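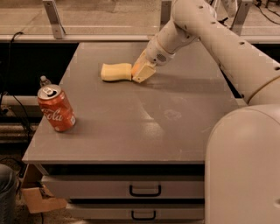 Visitors should arrive expecting to wait, Filipa Moreira told the group gathered in the Werkstead lobby, and the warning was fair. The first demonstration of the morning concerned a household sponge, and it was given more time than many of the guests had set aside for the whole tour.

Werkstead opens its robotics hall to the public on one Monday in November. The building, a former printing works on MacRitchie Street, is otherwise closed to outside parties, and this year's open day drew 1,181 registrations. Guests were admitted in small groups and led along a marked route, with a pause of several minutes at each station. Staff had been asked to keep the stations in their ordinary working state.

The station that held its audience longest was the tabletop bench. Its furniture is plain: a gray cabinet with drawers, of the sort found in any office supply room. The objects on it are equally familiar. A yellow sponge, a red Coca-Cola can and a plastic bottle with a white cap share the surface, and the white arm works among them. The exercise is called Stalness, a name the staff use for both the task and the software that runs it. The arm is asked to find one item, take hold of it and place it elsewhere without disturbing its neighbors.

Moreira, speaking from a prepared text, explained that a soft object is a harder subject than a rigid one. A can keeps its shape when touched. A sponge gives way, and the grip that seemed correct at the moment of contact may be wrong a moment later. The orange pad at the tip of the gripper is the part that meets the object, and much of the discussion at this station concerned how firmly it should do so. A visitor asked whether the arm could simply squeeze harder. Moreira replied that it could, and that the team had spent a good part of the spring teaching it to refrain.

The morning program allowed two attempts for each group. With the party that this magazine accompanied, the first ended early when the operator stopped the run to adjust the starting position. The second was completed, to polite applause. The operator entered both results in the log.

Mylene Enriquez led the second half of the tour and spoke chiefly about safety. Guests were asked to remain behind the floor tape while an arm was powered, and each operator carried a stop control. Speeds had been lowered for the day. Several parents inquired whether children might hand objects to the machine, and were directed to a separate table near the exit where a smaller arm, switched off, could be moved by hand. A line formed there before ten o'clock and remained until closing.

The hall receives part of its funding from Sukusard, a manufacturer of kitchen and cleaning goods, which explains in some measure the choice of objects. Enriquez described the arrangement as a four-year agreement, now in its second year. The company has asked for regular reports on handling tasks, including failed runs. It has not asked for a product, she said, and Werkstead has not promised one.

Questions at the closing session turned to employment, as they did last year. Enriquez answered that the present work was a study of grasping and that the hall had no plans to place machines in private homes. One guest said she would have liked a longer reply. A written response to all questions submitted on cards will be posted in the lobby and mailed to those who left an address.

Registration for next year's open day will begin in September. Groups of more than four are asked to write to the front office in advance - places at the tabletop bench are limited, and the station can be viewed from one side only.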